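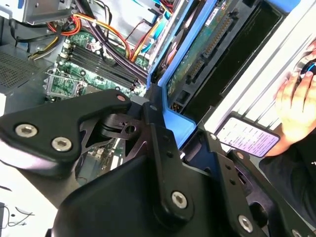 Cleaning the dust out of a desktop computer

A computer that stands on the floor collects dust faster than one on a desk. Mine stood for 7 years beside the radiator in our flat in Cerkholm, and when I opened it the first time there was a grey blanket inside, thick as felt. Since then I do the cleaning twice a year, once in spring and once in August, when the room is warmest and the fans must work hardest. It takes one evening with no hurry.

What to have ready

A soft paintbrush, three centimetres wide, which was never used for paint. A cross-head screwdriver of middle size. A can of compressed air, 400 ml. A few cotton buds, a dry cloth without fluff, and a small dish for the screws. I use the lid of a jam jar. The vacuum cleaner is good for the carpet afterwards, but please do not put its nozzle inside the case. It can build up static electricity, and it swallows small screws with great pleasure.

Before you open it

Shut down the computer in the normal way and wait until it is quiet. Switch off at the back if there is a switch there, then pull out the mains cable, then all other cables. Press the power button once more for five seconds. Take a photograph of the back with your telephone before you pull anything, if you are like me and forget which of two equal sockets had the screen.

Carry the case to a table near a window, or to the balcony when the weather is dry. The kitchen is a bad place. I did it there one time and we found dust in the sugar.

Touch an unpainted metal part of the case before you touch anything else inside, and repeat this each time you come back from walking around. Wool socks on a carpet are the worst combination.

Brush first, air after

Many people begin with the air, and then the dust only moves from one corner to the other. Start with the brush at the top and go down. Go lightly over the board and along the cable bundles, and let the dust fall to the bottom of the case, where you can pick it up with the cloth.

Now the air. Hold the can upright, otherwise liquid comes out, and give short bursts from a hand's width away. Hold each fan still with one finger or a cotton bud while you blow on it. A fan which spins freely from the air can damage its bearing, and mine from Halvorsen started to rattle exactly after such a treatment. The replacement was not expensive but the afternoon was lost.

The power supply you clean only from outside, through its grille. Never open this box, also not when the cable is out.

Filters

If your case has a dust filter at the front or under the feet, slide it out and wash it in lukewarm water with a drop of washing-up liquid. Leave it to dry until the next morning. My neighbour Ok-hee Yeom puts hers on the clothes rack between two socks, and it is a good idea, the air comes from both sides. For cases without filter one can buy a sheet of fine mesh and cut it with scissors. The one from Trevon held well on my case with small magnets. The Wudden one was nicer to look at but too dense, and the fans became louder.

Closing again

Look if any cable hangs near a fan blade. Press gently on the plugs that you touched with the brush. Count the screws in the dish before the side panel goes on — a loose screw lying on the board can make a short circuit.

When you switch on, listen for one minute with the panel already closed. A ticking noise is nearly always a cable against a fan. If the screen stays black, check first its own cable and its own switch.

A letter from a reader

Babar Baloch wrote to ask if he can use a hairdryer on the cold setting in place of the can. I would leave it. The stream is weak, and the dryer throws out its own fluff from the rear grille. A rubber bulb blower, like the ones for camera lenses, costs little and never becomes empty. You will have a tired hand, but for a small case it is enough.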